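Tumusbridge After-School Kitchen: Progress Report to the Kustier Fund
Submitted by Madalena Peixoto, program lead
14 shares | 3 comments

Dear Roya Zarei and everyone at Kustier,

We're halfway through the grant year and I have so much good news that I had to cut this down twice! The kitchen at Ondside Hall has been open every school afternoon since November, and 41 children are now on the register. We planned for fewer, so we added a second table group at 4:30 and the kids took to it right away.

What we have been cooking
The soup weeks were the biggest hit. Children who told us flat out that they hated lentils went home with the recipe and made it for their families (one boy has made it three times, his mother says). We've also done flatbreads, bean chili, egg fried rice and a very messy dumpling afternoon that everybody wants to repeat.

Label reading
This was the part I worried about, and it has become my favorite. The older group compares the print on packets – serving size, salt, sugar, where a food was packed – and then works out what a homemade version would need. Packets in other languages are welcome, and several parents have helped us translate. One wrapper with orange and gold foil carries a line in Chinese saying that it is not the smallest sales unit and that the picture is for reference only, and that started a long talk about what the picture on a package promises you.
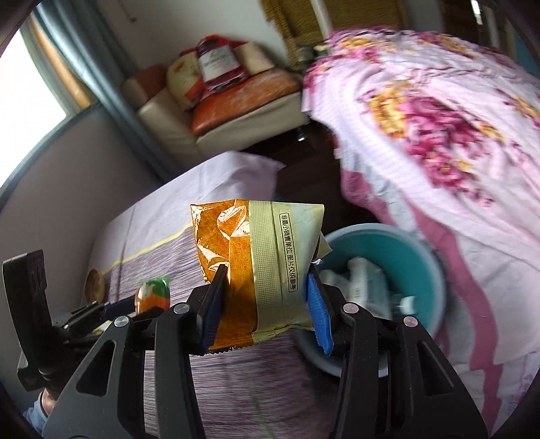

Money
We have spent $4000 so far, mostly on food, aprons and the replacement oven. The Kalniņš bakery gives us flour at cost, and that saved us roughly $600 against the budget. I'd love to move that amount into the summer sessions if you agree. The receipts are in the shared folder under Ondside.

Staffing
Two new helpers finished their food safety training, and a third starts after the break. We are still short on Tumusbridge evenings, so the parent classes have run every other week instead of weekly. 18 parents have come to at least one.

Next steps
– Print the recipe booklet, with the children's own drawings
– Fix the slow drain in the back sink
– Open sign-up for the summer sessions
– Hold the family supper, and please come hungry!

Madalena

3 comments | Share this report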